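## Clustach 370, bomba de achique para buques de trabajo

Flidia suministra la Clustach 370 para remolcadores y embarcaciones auxiliares. Pesa casi 7 kg y lleva 2 tomas de aspiración.

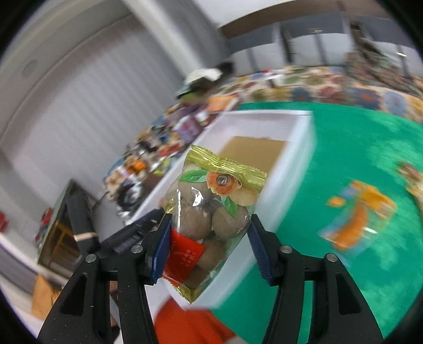
El cuerpo se desmonta sin retirar las tuberías. Las juntas de recambio se piden a Pillay con el número de serie.

- Garantía: 2 años
- Entrega: puerto o astillero

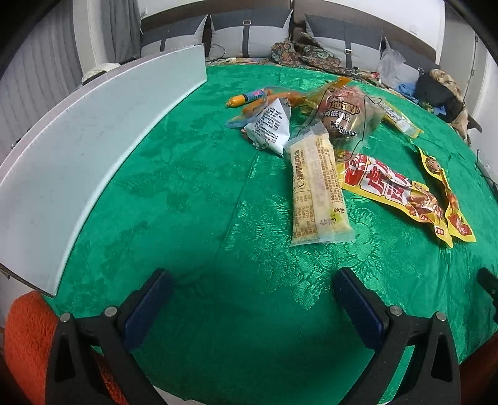
Nobuhle Engelbrecht comenta que en Presovlow cambiaron el impulsor durante una escala y pide que el kit incluya la llave.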